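Ilska Home Work Sites
Site Safety Checklist, Hand-Held Gripper Sessions
Form 4, with inspector's comments

Site record: 3,917
Address: Unit 82, Workneh Street, Bemano
Room: Bedroom
Date of check: March 10, 2018
Inspector: Kalkidan Feyisa
Operator on site: Thắng Bạch
Reviewed by: Itzel Bañuelos

Marks used: OK, Fix (correct on site before the next task), Note (work may go on, comment required), N/A.

Part A. Before work starts

A1. Resident has signed the consent sheet and has a copy. OK
Copy left on the kitchen counter. The resident asked that the closed wardrobe stay closed, and this was added to the sheet by hand.

A2. Tasks agreed with the resident and listed. OK
Waste bin handling and bedding. No other tasks today.

A3. Medicines, papers with personal details, and money removed from the work area. Note
The resident went through the dressing table before we started. The tabletop still holds a lot of small things, packets and containers mostly. The operator was told to treat the table as off limits, and I taped a card to the doorframe saying so.

A4. Children and pets out of the room. OK

A5. Operator has read the current edition of the house rules. Fix
Thắng had the December edition on his phone. He read the new section on bins and signed for it before picking up the device.

Part B. Device

B1. Jaw pads seated flat, texture clean, no lifting at the corners. OK
Check both pads on every device in the room, including the one that isn't in use.

B2. Pivot screw caps present and tight. OK
Checked by finger only. If a cap turns, the device goes back in its case and is tagged. Do not tighten on site.

B3. Trigger lever returns freely. OK
Ten full pulls on each device.

B4. Battery at 100 percent at start. Note
One unit was lower than that. Thắng swapped the pack in the hallway.

B5. Pads wiped between task groups. Fix
This was missed on the first change from waste to bedding. See C4.

Part C. Waste bin handling

C1. Bin contents looked over before the bin is moved. OK
Tissues and wrappers. No glass, blades or food liquid found when we checked. If anything sharp is found, the resident removes it or the task is dropped.

C2. Bin no more than partly full. OK

C3. Grip on opposite sides of the bin, both pads in contact with the wall before the lift. OK
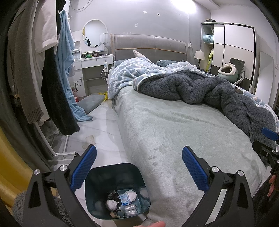
Item C3. Teal bin held with one blue pad on each side.

Comment on C3: A thin plastic bin can bow inward if the trigger is pulled all the way. Close until the pads touch, then a little more. Osvaldo Quintana has asked for a marked stop on the lever and I support that, but it isn't in the standard yet and the item is scored without it.

C4. Hands clear of the pinch area. Note
A free hand under the bin is allowed as support if it stays below the base and away from the pads and pivots. Fingers on the rim are not allowed. The wording in the house rules only says "hands clear," and operators read that in different ways. I suggest we write it out the way it is written here. The same item covers hygiene: gloves on for used tissues, gloves off and pads wiped before anything that goes on a bed. Corrected on site (see B5).

C5. Bin not carried over bedding or clothing. Fix
The short way from the dressing table side passes the corner of the bed. Operator now uses the tile between the rack and the bed.

C6. Bin put back where the resident keeps it. OK

Part D. Room and walkways

D1. Floor clear between work positions. Fix
Loose soft items on the floor near the dressing table. These are a trip risk for a person who is watching the jaws and not their feet. Asked the resident if they could be moved and was told yes.

D2. Rugs flat. Note
Dark shaggy rug near the clothes rack. Stand fully on it or fully off it, never with one heel on the edge.

D3. Rolling furniture stable. Note
The clothes rack is on casters and heavily loaded. Long garments hang close to the walking line, and the light blue robe comes down nearly to the floor. Pass on the bed side. Don't lean the second device against the rack.

D4. Cords and power strips off the floor or out of the path. Note
Power strip hangs at the side of the dressing table with a white cable trailing down. It is outside the walking line. Leave it alone. We don't re-route a resident's wiring, even when asked.

D5. Lamps and mirrors outside the reach of the device. OK
Small lamp and round mirror at the dressing table, one more lamp by the bed. Keep the elbows in when turning.

D6. Existing marks on floor and walls recorded before work. OK
Stain on the tile between the rack and the bed, small holes in the wall above the headboard. Written down with the resident present. Please do this every time. At the Trurkska building we skipped it and spent two weeks on one scratch.

Part E. Bedding

E1. Pads clean and dry before first contact. OK on second check.

E2. Approach with jaws open, from above, at the foot of the bed. OK

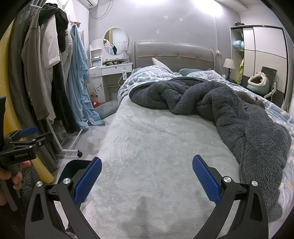

Item E2. Pads open and apart over the plush blanket, second device at left.

E3. Second device held by its grip with the fingers wrapped around it. OK
It should be in the hand or in the case. Setting it down on the bed is not allowed under the 2018 rules. The maker's name must stay readable and free of tape. On this one it reads GenRobot.AI.

E4. Fabric taken in small folds. Note
Deep pile can work its way into the pivots. Release at the first sign of drag and lift straight up. The dark gray blanket was the one I was most worried about and I asked for it to be done last.

E5. Nothing hard or breakable under the covers. OK
Pat down by hand before the first grip.

Part F. Close of session

F1. Devices counted into the case. OK

F2. Resident walks the room with the operator. OK

F3. Used gloves and wipes taken away with us. OK

F4. Start and stop times logged. Fix
Stop time missing. Thắng filled it in and initialed it.

Result: Passed with comments. Next check of this operator in 19 working days.

Reviewer's remarks (I. Bañuelos): Agree with the result. C4 wording goes to Sumeya Wubshet for the next edition. For A5, please print one copy of the rules per case so this doesn't depend on a phone. B4 needs the serial number of the low pack, Kalkidan, when you have it.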